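Cable storage and lending: frequently asked questions
Bremow shared workroom, Priltau
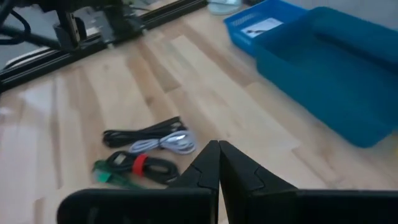 Coiled cables on the worktop, one of them held with a red hook-and-loop strap.

How should I coil a cable before putting it back?

Start at the plug end and let the cable fall into loops the way it wants to go. Most cables have a natural curve from how they were stored at the factory, and you will feel it if you are working against it. Make each loop the same size as the last. For anything under two metres, a loop the width of your open hand is fine. Longer leads need bigger loops, or the bundle gets too fat to fit in the drawer.

Please don't wind cables round your elbow. It puts a twist in every turn, and after a few months the lead won't lie flat.

Does it matter if the coil is round or long?

No. Long, flattened coils fit the shallow drawers better and oval ones sit well in the boxes. Choose whichever suits the place it is going.

What do I fasten it with?

Use a hook-and-loop strap. There is a tin of them on the shelf over the worktop, in several colours. Put the strap near the middle of the bundle and pull it snug, but leave enough give to slide a finger underneath. Rubber bands go sticky and leave marks, and cable ties have to be cut off, usually by someone in a hurry with the wrong scissors.

Do the strap colours mean anything?

They don't. We tried a colour system once and it lasted until the blue ones ran out. The label tells you what the cable is.

Can I use the cable's own plug to hold the coil together?

For headphone leads, if you must. For anything else, no. Tucking the plug through the loops bends the lead just where it joins the plug, and that is the first place to break.

Where do the different cables go?

Drawer 1: charging and data leads.
Drawer 2: screen and projector leads.
Drawer 3: network cables.
Drawer 4: mains leads, with nothing else in with them.
Extension reels are too big for the drawers and hang on the hooks by the door.

If a cable doesn't belong in any of these, put it in the Kivi box on the bottom shelf. Maëlys Chauvin goes through the box once a month and finds a home for what is in it.

I have a cable and don't know what it is. What should I do?

Put it on the worktop with any others you are unsure of, next to the sample board, and compare the ends. The board has 26 plug types on it, each with a name underneath. If yours isn't there, it goes in the Kivi box with a slip saying where you found it.

How do I label a cable?

Use the white wrap-around labels and a fine permanent pen. Write the type and the length, for example "network, 3 m". Stick the label a hand's width from one end so that it can be read when the cable is coiled. Labels on the plug itself fall off.

How many of each cable do we keep?

Four of any one type and length. Spares beyond that go on the giveaway shelf in April and are yours if you want them. Mains leads are tested before they go out on the shelf.

Can I borrow a cable?

Yes, for up to 30 days. Write it in the lending book with your name and the label details. Projector leads are the exception – they stay in the building, as the meeting room needs them most evenings.

What if a cable is damaged?

Don't coil it up and put it back. Tie a loose knot in it and leave it in the grey tray. Split covering, bent pins, a loose plug or a lead that only works when you hold it at an angle all count as damage. Līga Sproģis repairs what can be repaired. The rest goes for recycling.

Do adapters get stored with the cables?

Small adapters live in the Gomeck tins, sorted by the larger end. If an adapter was attached to a cable when you found it, take it off before coiling, unless the label says the two are a pair.

May I leave cables out on the worktop while I'm sorting?

Yes, until 9 in the evening. After that the top has to be clear for the morning group. Sorting that isn't finished can go in one of the lidded trays with your name on it. Please lift cables off the wood when you move them, as plugs dragged across it leave scratches, and we oil that top by hand.

Who do I ask about something not covered on this page?

Leave a note in the front of the lending book. Līga or Maëlys will write the answer underneath.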